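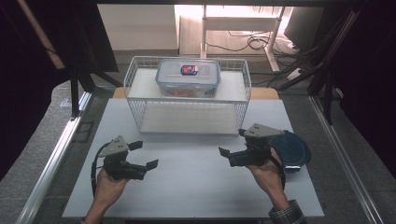
According to the first comment under my last post, a two-level wire shelf is a waste of counter: the lower level fills with loose lids, the upper one tips when a full box goes on one side, and a plain stack of containers takes the same footprint. The commenter, signing as Tirisance, wanted to know what the shelf does that a stack does not.

The footprint claim is correct. A stack is also more stable, up to the point where the box required is the bottom one. With four containers stacked, getting at the lowest means three lifts and three replacements. With two up and two down, the worst case is one lift. I get at the containers several times a day, so I count lifts.

The tipping claim depends on the shelf. Mesh frames with a solid board on top spread the load to all four corners, and a full box set in the center does not move. Set at the edge, it will rock a frame that has one short leg. The first one I bought, from Flostico, had a short leg. I put a felt pad under it in April and have not touched it again.

Bare mesh on top is a different matter. Small boxes with molded feet catch in the wire and have to be lifted straight up, and anything that leaks goes through to the level below. A board is worth having. It should wipe clean and it should come off.

On loose lids, Tirisance has a point. An empty lower level attracts them. My rule is that a lid without a box does not go on the shelf at all. Round lids are the worst of it. They don't stack with rectangular ones, they roll, and they end up leaning against whatever is nearest. I store mine on edge in a drawer, behind a divider cut from scrap board, in order of diameter.

Latch lids go back on their own boxes as soon as both parts are dry. This costs volume, as empty boxes with lids on can't be nested. For me that means 6 boxes on hand where there used to be more, and the rest went into a carton under the stairs. I have not opened the carton.

Height is the measurement most people skip. The lower level of my current shelf, a Festis, clears the tallest box by 4 mm, which is enough going in and annoying coming out, with the latches folded down. With them open it doesn't fit. Measure the box with the lid on and latched, then add a finger's width.

Clear boxes get no writing from me. If the contents show through the side, a label is extra work. Tomato sauce is the exception, along with anything else red, as chili, sauce and stewed peppers look the same through cloudy plastic. Those get a strip of tape on the short end with the contents and the day. Tape on the lid is no use once something is put on top of it.

Next is the pantry on Delaunay, where the shelves are 27 cm deep and nothing I own fits them in either direction. I have a tape measure and some cardboard for mockups, and I will post the dimensions when I have them.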